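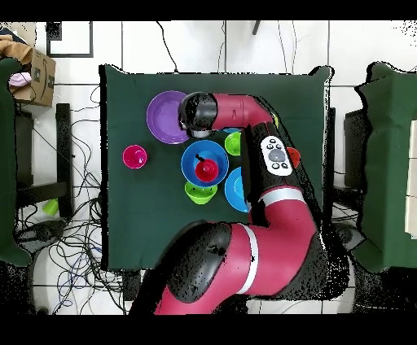 现就各园区彩色塑料餐具的归置与叠放办法征求意见。《餐具管理暂行规定》第四条只写明“碗、盘、杯分类存放”，对收回之后、入柜之前这一段如何摆放没有规定，各园区做法不一，交接时屡有出入。以深绿色台布上的这一批为例，红色杯子放在蓝色碗里，紫色盘子单独平放，荧光绿的碗又挨在蓝色碗下方，若按现行条文检查，既难以认定为合格，也难以认定为不合格。后勤组拟在修订稿中增加“台面整理”一节，初步意见如下：

1. 餐具收回后先上整理台，台面须铺深色台布，便于辨认浅色和亮色餐具。
2. 碗与碗叠，盘与盘叠，杯与杯叠，不同类别之间不得套放。
3. 每叠高度以单手能够稳拿为准，不另设件数上限。
4. 颜色不作为分类依据，入柜时按口径由大到小排列。

请各园区结合实际回复，意见汇总后并入2026年8月的修订稿。与本议题无关的采购诉求请另行发帖。

**Plustow后勤组**（楼主）

---

**Abugri园区生活管理**　2楼

来函收悉，现反馈如下。

第一、三、四条无异议。第二条建议再作斟酌。我园区现有塑料餐具241件，整理台只有两张，如严格执行“不同类别之间不得套放”，午餐后的台面无法容纳全部餐具，势必有一部分滞留在餐车上。多年来我们采取的是“杯入碗”的办法，即把小杯放入大碗内，一并端至柜前再行拆分。此办法占用台面少，搬运次数少，厨房人员已经熟练。

建议将第二条改为：“入柜后不同类别之间不得套放；台面整理阶段可临时套放，但应在入柜前拆分完毕。”

---

**Plusby保健室**　3楼

不同意2楼的修改意见。

套放的主要问题在于晾干。杯底与碗底贴合之后，两层之间不透气，水分不易散去。一月份的抽查中，我室共查看餐具100件，其中13件内壁有水迹，全部来自套放的叠组，单独摆放的没有发现同类情况。抽查记录已按程序归档，各园区可向我室调阅。

另请注意，“临时”二字在实际工作中难以把握。端上台面时是临时，忙起来便留到下午，下午值班人员看见已经叠好，很自然就直接送进柜内。条文留出口子，检查时就没有依据。

---

**Abugri园区生活管理**　4楼

回复3楼。

抽查数据我们认可，但抽查对象包括尚未完成沥水的餐具，这一点在记录的备注栏内有说明，引用时宜一并写出。沥水时间不足，单独摆放同样会有水迹，只是水迹所在位置不同而已。建议把“沥水”与“叠放”作为两个环节分别规定，不宜把前者的问题归到后者名下。

---

**Plustow后勤组**（楼主）　5楼

两位所述均已记录。为便于讨论，补充一种较为典型的混叠情形，请各园区对照。

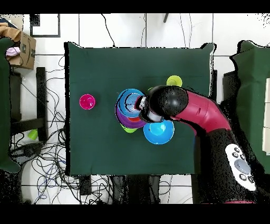
图二　混叠情形：浅蓝色碗在上，紫色碗在下，底部露出荧光绿杯

这一叠里碗和杯混在一起，两只碗之间还露出一圈橙红色的边沿，从上方看不出那一件究竟是什么。旁边的亮蓝色碗和左侧的洋红色杯子则是单独放置，一眼可以辨认。

后勤组的顾虑主要在清点。中间夹着的餐具看不全，清点人员就要逐层拆开，拆完再叠，时间反而更长。2楼提到的“搬运次数少”，应当把清点时的拆叠一并计算在内。

此外，整理过程中如有餐具落地，应单独存放并重新清洗消毒，不得直接放回台面。图二左侧地面上有一只绿色小杯，即属这一条所说的位置，修订稿中将一并写明“落地餐具另置”。

---

**仓储_Obed Kyei**　6楼

本人负责总库收发，就清点和稳定性补充两点。

其一，底小口大的杯子垫在最下面，上面压碗，重心偏高。这种叠法在台面上或许可以维持，端起来走几步就未必了。总库不接收以杯作底的叠组，退回重整的情况以往有过多次。各园区如坚持套放，至少应当明确“大件在下、小件在上”。

其二，总库目前使用的是Drundora收纳筐，每筐固定装51件，按类别分筐。无论园区如何叠放，到总库都须拆开重新归类。与其在总库拆，不如在园区台面上就分好。我倾向于支持原第二条。

另有一事请后勤组确认：第四条所称“口径”，是指外沿直径还是内沿直径？部分碗的边沿有波浪形或外翻的宽边，两种量法结果不同，排列次序会受影响。

---

**Plusby保健室**　7楼

6楼提出的口径问题很有必要。荧光绿的那种碗带花边，如按外沿计，会排到同尺寸圆碗的前面；如按内沿计，则排在后面。建议统一按外沿，量起来方便，也不必伸手触碰碗的内壁。

---

**Abugri园区生活管理**　8楼

同意按外沿计。

关于第二条，我园区仍保留意见，但可以接受6楼提出的“大件在下、小件在上”作为折中。换言之，台面阶段允许以碗作底、以杯在上，禁止以杯作底。图一中红杯放在蓝碗内的摆法符合这一要求，图二底部露出杯子的摆法则不符合。如此规定，检查人员一看便知，也不存在3楼所担心的依据问题。

---

**Plusby保健室**　9楼

仍不能同意。杯在碗内，从稳定性讲没有问题，从晾干讲问题依旧。建议后勤组把两方面的理由都写进修订说明，由分管负责人定夺，不宜在帖内以折中方式处理。

另外建议考虑“平铺为主”的方案，即台面以单层摆放为原则，确有必要时方可同类相叠。

---

**Plustow后勤组**（楼主）　10楼

就9楼所提“平铺为主”，附一处接近平铺的台面供参考。
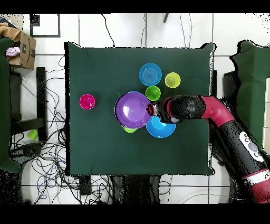 图三　接近平铺的台面：浅蓝色盘、紫色大碗、亮蓝色碗及各色杯子

从图三看，浅蓝色盘、黄绿色杯和亮绿色杯都露出完整的口沿，左侧的洋红色杯与其余餐具拉开了距离，辨认没有困难。不足之处在中间：紫色大碗下方露出一件荧光绿的餐具，只见边缘，是碗是盘尚不好判断；亮蓝色碗与紫色大碗的边沿也略有相压。按9楼方案，这两处都应当分开。

请各园区就以下两项明确表态：

- 平铺方案所需台面，现有整理台是否足够；
- 如不够，能否分批整理，每批完成后再上下一批。

---

**Abugri园区生活管理**　11楼

第一项：不够，理由见2楼。

第二项：可以分批，但须相应调整午休前的值班安排。现行值班表中，整理与拖地由同一人承担，分批之后两项工作时间重叠。我园区可以试行一段时间，再就人手问题另行报告。

同时说明，图三左侧的洋红色杯离其余餐具较远。如实行平铺，间距也应有大致要求，否则台面利用率更低，分批的批次还要增加。

---

**仓储_Obed Kyei**　12楼

间距不必写得过细，“口沿互不相压”一句即可，检查时也好掌握。图三那样拉得太开的，不算违规，由现场人员自行收拢。

总库对分批整理没有意见。唯一要求是同一批次的餐具不要跨类装筐。以往收到过杯与盘同筐的情况，盘子斜插在杯子之间，取出时容易刮花表面。

---

**Plusby食堂管理**　13楼

前面各楼主要讨论叠放，本人就台布提一点意见。第一条要求铺深色台布，辨认效果确实好，荧光绿、洋红、亮蓝在深绿色底上都很清楚。但是台布四边垂下之后，人员经过容易带动，靠近台边的杯子有被碰倒的可能。建议增加“餐具距台边不少于一掌宽”，或者要求台布四角固定。

再者，台布本身的更换周期没有写明。若餐具要求沥干而台布长期不换，前面的要求便失去意义。

---

**Plusby保健室**　14楼

支持13楼。台布应每日更换，与餐具分开清洗。我室可以提供更换登记表的样式。

---

**Abugri园区生活管理**　15楼

每日更换无异议，四角固定请再考虑。固定之后更换不便，夹子本身也要清洁。“一掌宽”的提法较为可行。

---

**Plustow后勤组**（楼主）　16楼

现将截至目前的意见整理如下，如有遗漏请跟帖指出。

| 事项 | 拟写入修订稿的表述 | 状态 |
|---|---|---|
| 台布 | 深色，每日更换，与餐具分开清洗 | 一致 |
| 台边距离 | 不少于一掌宽 | 暂按此写 |
| 口径 | 以外沿直径为准 | 一致 |
| 以杯作底 | 禁止 | 一致 |
| 以碗盛杯 | 台面阶段是否允许 | 有分歧 |
| 平铺与分批 | 口沿互不相压，分批进行 | Abugri园区先行试行 |
| 落地餐具 | 另置，重新清洗消毒 | 无人提出异议 |
| 装筐 | 同批同类，不跨类 | 一致 |

“以碗盛杯”一项，后勤组将把Abugri园区和Plusby保健室的理由并列报送，不在帖内作结论。试行期间，Abugri园区按平铺分批执行，其他园区暂按原第二条执行。

---

**仓储_Obed Kyei**　17楼

表中“同批同类”建议改为“同筐同类”。同一批次里碗、盘、杯都会有，写成“同批同类”容易理解为一批只能整理一种。

---

**Plustow后勤组**（楼主）　18楼

已改为“同筐同类”。请Plusby保健室将台布更换登记表样式上传至本版附件区。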